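Plostine Newsletter
February 15, 2021

NOTES FROM THE DRIVING SEAT

Since the last newsletter I have spent most of my working hours picking up a spring in a bedroom. The bedroom is in Nustix, so there is no rent to pay, and the spring weighs whatever the settings file says it weighs. The arm is also in Nustix. The only solid things in the arrangement are a desk in the Skarnberg office, the Tkachuk hand controller clamped to it, and me.

For those who joined us after the July newsletter, the plan is still the same. A person drives the simulated arm through a small household job, the whole run is recorded, and when there are enough recordings the learning side goes off and tries to do the job on its own. My part is the driving. I was told it would be like a computer game, and in fairness it is, if you can imagine a game with one level and no music.

The target for this round was 200 good runs. We recorded 248 and kept 227, so there is a little slack, and I would like it noted that I asked for the slack and was told we wouldn't need it. Of the runs thrown out, most were my own doing. A few were the spring's.

About that spring. We began with a block, as everybody does, and the block was no trouble to anyone. You come down over it, close the fingers, go up again. After a morning of blocks I was feeling rather gifted. Then the scene list moved on to coiled things, and I found out how much of my talent had belonged to the block.

A coil lying on its side gives you two sensible ways to take hold of it. You can close across the middle, with a finger on either flank, or you can turn the wrist and squeeze it end to end. End to end feels natural if you have ever taken a pen apart. It is also wrong, at least for our purposes, as the physics model treats the thing as rigid and the fingers slide off the last loop with great dignity. So across the middle it is. The wrist has to be turned to match the way the coil is lying, and the way the coil is lying changes every time the scene is reset, as does everything else it can get away with changing.

The second difficulty is the mattress. Nustix lets us choose how firm a surface is, and ours is set to something I'd call church pew. This is a kindness to the solver and an unkindness to the driver. On a soft surface you can come down a shade too far and nothing much happens. On ours, if the fingertips touch before you mean them to, the arm pushes against the bed, the bed pushes back, and the recording fills up with a fine trembling that the learning side then has to be told to ignore. I have been asked, politely and in writing, to stop resting on the bed.

What I do now is come down in two stages. First I bring the open fingers low over a clear bit of mattress and settle the height there, where there's nothing to knock. Then I travel across at that height to the spring and close. It takes longer than going straight down from above. It also looks timid, and one of the comments in the review file says so. But the runs done that way nearly all survived the cull, and the bold ones are where I lost a good part of the rejects.

There is a proper argument under this, which we have been having by email and which I will now give my side of without the right of reply. A learner copies what it's shown. If I dither over the headboard, it will learn that a certain amount of dithering over the headboard is part of fetching a spring. The learning side would therefore like brisk, direct runs, all much alike. My view is that a learner which has only ever seen brisk, direct runs has no idea what to do when it arrives slightly off, and it will arrive slightly off. Somebody has to show it how to be a bit wrong and get out of it again. I am well placed to do this.

We have ended up with a compromise. Most of the kept runs are the tidy kind. In the remainder I start from somewhere awkward on purpose, or stop short and correct, and these are labelled as such, so they can be left out if my side of the argument proves to be rubbish. The first comparison is being run as I write. I'm told not to expect a dramatic result either way, which I've decided to take as encouragement.

A few practical notes for the people who take over the controller from me next month.

The Tkachuk has a dead patch in the middle of its travel where small movements do nothing at all. It has been there since we unpacked it. You stop noticing after a day or two, and then you go home and can't understand why the kettle responds so quickly.

Set your viewpoint before you press record and leave it alone. I know it can be moved during a run. The recorded view is saved separately, so in theory no harm is done, but what happens in practice is that you swing round for a better look at the far side, forget that left and right have changed places under your hand, and drive the arm with total confidence into the furniture. If you want to know where the fingertips are over the bed, look at shadows. The one under the spring is a good guide to how high it is once you've lifted it, and the review file will not complain about your depth judgement half so much.

Mind the laptop. It sits on the mattress in this scene to be a nuisance, and it does that job well. Its presence means the lazy sideways escape, the one you learnt with the block, will now cost you the run. Go up first. Any contact with the laptop is an automatic reject, even if it's the sort of contact that in a real bedroom would be put down to affection.

Say the word "done" into the log when you release, and not before. I lost a string of perfectly good runs in the first batch by marking them finished while the spring was still in the fingers. According to the recordings I had succeeded in the task of holding it up in the air and losing interest.

Take a break before you need one. The rule is 90 minutes and then away from the desk, and I was scornful of this until I looked at my own rejects and saw where in each session they fell. They fell at the end. The last few runs of a long sitting have a look about them: the approach gets steeper, the corrections get larger, and the wrist is turned late or hardly at all. The learner would have picked up the lot.

The question I'm asked most often at lunch is why we don't do this on the arm downstairs, with a real spring and a real surface. We will. The Skarnberg arm is booked for the second part of the project, where we take hold of the arm itself and walk it through the motion by hand, with the motors slack, and see whether that gives better material than the controller does. I have tried it once. It's lovely to do and very tiring, like dancing with a wardrobe, and you find that your own arm gets between the camera and the work at every important moment. In Nustix there's no arm of mine to get in the way, and resetting the scene takes a keypress. Downstairs, resetting the scene involves going under the bench with a torch.

The other thing Nustix has going for it is that the room can be changed behind the task. The same job can be set up with different walls, another floor, a table somewhere else, and the furniture can be as dull or as peculiar as the scene list likes. I had assumed this was decoration. It is meant to stop the learner from deciding that springs are found near one particular chair, which I gather an earlier version of it did decide, and stuck to.

I have become quite fond of our bedroom all the same. The walls could do with some attention and the bed has never been made, there being nothing to make it with. The sky outside the window is blue at all hours. I have worked there through a good deal of sleet.

As to what comes next: the first learned runs should be ready for the following newsletter, and they'll be printed with their success rate whatever it is. Before that there is a second batch to record with a lighter spring, which everyone assures me will make no difference, and which I expect to chase over the edge of the mattress.

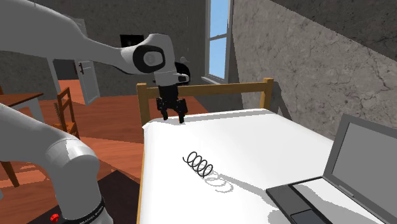 Anyone in the Skarnberg office who would like an hour on the controller is welcome to book one through the usual sheet. No experience is needed, and beginners' runs are kept in a folder of their own, where mine from the first week already are. Please bring the headset back afterwards. The stylus that went missing from the Tkachuk drawer is still missing, and I'd be glad to have it back too, no questions asked.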